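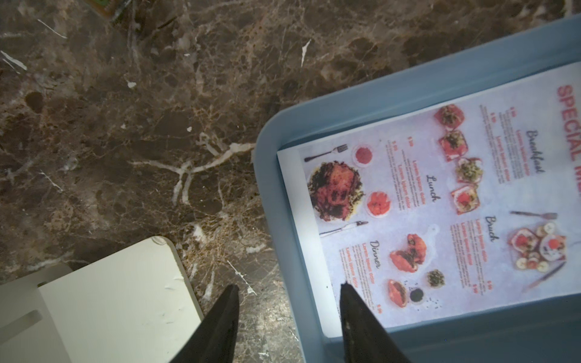 March
By Imelda Padilla

Hello all, a quick catch-up on the Manance work. The log at Drumgate now stands at 2113 attempts, and I'm really pleased with how the wrist-view policy is coming along!

The printed menu is still our awkward item (thin, flat, and full of busy food photos that the old model kept mistaking for edges). Dremov retrained on wrist views only, with 16 new starting poses, and I ran 100 trials on each version.

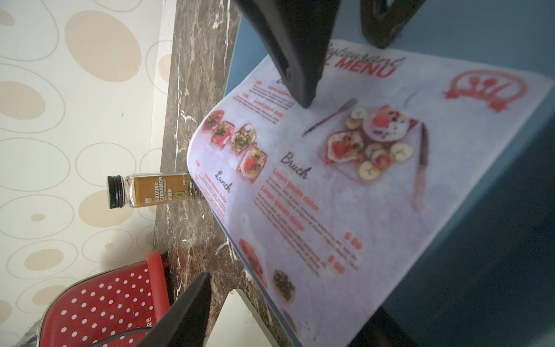

The new one managed 74 clean edge finds against 51 before, so that's a good jump. Marble veins still confuse it now and then, and Panganiban wants more of those in the training set before we touch the grasping side. I'd like to carry on to 3274 attempts, if you're happy with that, and send you the full table next month.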